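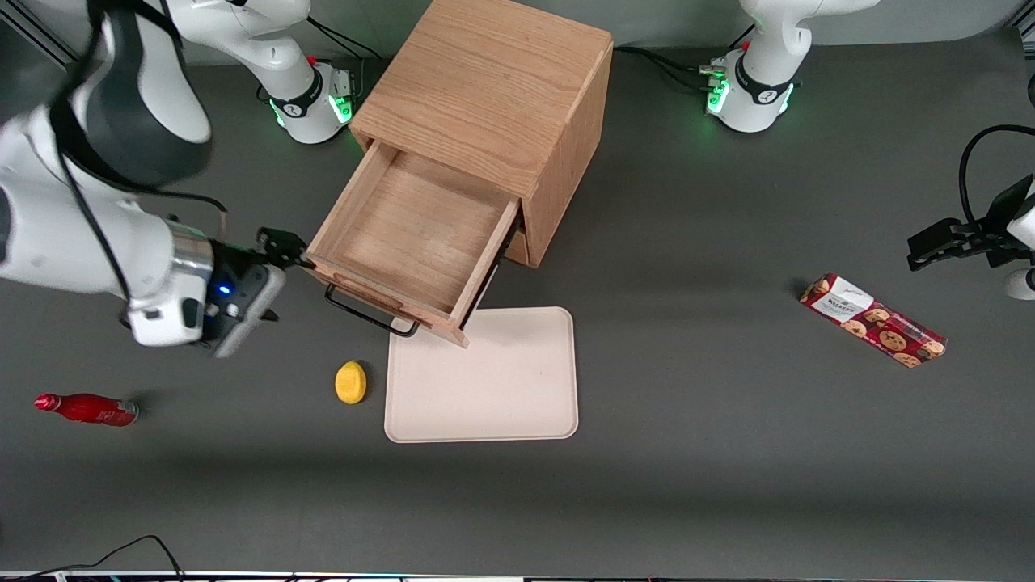
Two arms, one drawer: a tabletop work cell with the drawer pulled open and the right arm's gripper near the handle.

Shared robot benches get a plain-language rulebook, and people are using it

2020-08-03

A set of bench rules for two-armed tabletop robots went public this morning, and if you have ever spent a long afternoon near one of these machines, you will want to read it. The Bitell Bench Practice runs to 70 pages, costs nothing to download, and is written so that a first-week student can follow it without a dictionary next to the keyboard.

It comes from Stindov, the small robotics workshop that has been running shared work cells for visiting teams for the past few years. Jarrah Dunstan, who led the writing, says the project started as a taped-up sheet of paper by the door.

"We had nine rules on that sheet and four of them were about coffee," Dunstan said. "Then we started letting other groups book time, and everybody had their own idea of what a safe start looked like. Some of those ideas were great! We wanted to steal the great ones and write them down."

The stealing took a while. Over two years the team collected notes from 101 operators, most of them people who run arms every day and had never been asked what they thought of the rules they worked under. The notes were sorted, argued over, tried on real benches and rewritten. A draft went out to testers in July, and the final text changed quite a bit after they were through with it.

What is in it

The Bitell document covers small arms fixed to a table and working with everyday things: drawers, trays, bottles, boxes of cookies, fruit. That is a corner of robotics that has grown very fast, and the big industrial safety standards were mostly written with fenced-off factory floors in mind. Stindov is clear that its rulebook sits on top of those standards and replaces none of them. If your site already has a risk assessment, keep it, and follow it first.

Part one is about the bench before power goes on. Every arm gets its stop checked by hand at the beginning of a shift, one arm at a time, with the result written down by the person who pressed the button. On a two-arm setup, both stops get checked even if only one arm will move that day. Testers grumbled about that last bit in the draft. It stayed in.

Part two deals with cables, and it is a surprisingly good read. Cables behind the bases should be fastened so that no slack can creep into the reach of either arm. Cables that ride along an arm need enough length for the worst pose the arm can take, and the operator is asked to drive the arm slowly to that pose and look. Loose cables on the work surface are to be taped, clipped or rerouted before a run. There is a two-page spread of bad cable habits, drawn by one of the testers, and it is worth the download by itself.

Part three, the longest, is about things that open. Drawers, doors, lids and hinged boxes have caused more arguments on the benches than anything else, according to Lingyun Peng, who ran the trials.

"A drawer changes the shape of the workspace," Peng said. "You plan your motion with it closed, then it's open and there's a big wooden shelf sticking out where you had free air. Now add a second arm. I love these tasks, they are so much fun to watch when they go well, but you have to plan for the open shape."

So the rulebook asks for two clearance checks on any task with a drawer: one with it shut and one with it pulled out as far as it will go. Both are done at low speed with a person at the stop. Anything sitting under the travel of the drawer has to be low enough to clear it, and that is measured with the drawer fully loaded, because some of them sag. The cabinet itself must be heavy enough or fixed well enough that a firm pull on the handle moves the drawer and leaves the cabinet where it was.

Handles get a page to themselves. Bent-wire handles are well liked by the trial teams since a parallel gripper can get around them easily, but they can also hold on to a finger that is supposed to be leaving. The rule is to open the gripper fully and back straight out before any sideways move. Operators are asked to watch the first few releases on any new handle and slow the whole motion down if they see a tug.

Part four covers the second arm. When one arm is working and the other is waiting, the waiting arm should be parked at a named position, saved in the software and known to everyone on the bench. "Over there somewhere" is not a parking position, the text says, in one of its sharper moments. The parked arm counts as live for as long as it has power. You do not reach past it to straighten an object, and you do not lean over it to get a better look at what its partner is doing.

Part five is about the objects. Food packages are welcome as long as they are unopened or empty. Drink bottles are to be empty or sealed and checked for leaks. Round things that roll, lemons being the favorite, need a plan for where they end up if they get away, and the plan cannot be "someone grabs it." If something rolls off the table during a run, it stays on the floor until the arms are stopped.

How it did in trials

Stindov tried the rules on its own benches and at three partner sites, for a total of 3,000 logged runs. Peng's team kept a record of every stop, planned or not, with a short note from the operator about what led up to it. Some 800 of those runs included a drawer or a door.

The team is careful about what it claims. The sites used different arms and different tasks, and the operators got better at their jobs as the months went by, so there is no neat before-and-after number in the report. What the logs do show is where people stopped the arms and why. Cable snags came up again and again in the early notes. So did grippers that left a handle at a bad angle, and so did the plain old problem of two people each thinking the other one had a hand on the stop.

That last one led to what may be the most popular rule in the book. One person holds the stop, and that person says so out loud. If they need to step away, they say that too, and the arms are halted until somebody else says the words. The wording is up to the team. At one partner site it is "my button," and apparently people there have started saying it at home over the TV remote.

Operators also asked for a rule about lights, and got one. Before anyone steps up to a bench, they are to read the status lights on both arms and know what those lights mean on that exact model. Colors are used differently from one maker to the next, so each bench carries a small card with the meanings on it. The card template is in the back of the download, along with the shift log and the drawer check sheet.

Who can use it

Anybody. The text may be copied, cut down, translated and stuck on walls, as long as changes are marked. Reka, a teaching lab that took part in the trials, has already boiled its copy down to a short version for new students, and Stindov liked it so much that it is now linked from the download page. Song, a maker of bench fixtures, is working on a set of cable clips sized to the drawings in part two, and says it will share the shapes for people who want to print their own.

There are gaps, and the authors list them at the front where you cannot miss them. Mobile bases are out. Sharp tools are out. So is anything hot. Running a bench with no person in the room is out as well, and Dunstan says that chapter will take far longer than the rest did.

"I'd like to get it right, and I don't think we know enough yet," Dunstan said. "If you run benches overnight and you have good habits, please write to us. Bad habits too. We learned a lot from the bad ones."

Comments on the first edition are open now through the form on the project page. Peng reads all of them, and is especially keen to hear from groups working with doors that swing upward, where the trials had very little to go on. A second edition is planned for next year, with the cable drawings redone in a larger size.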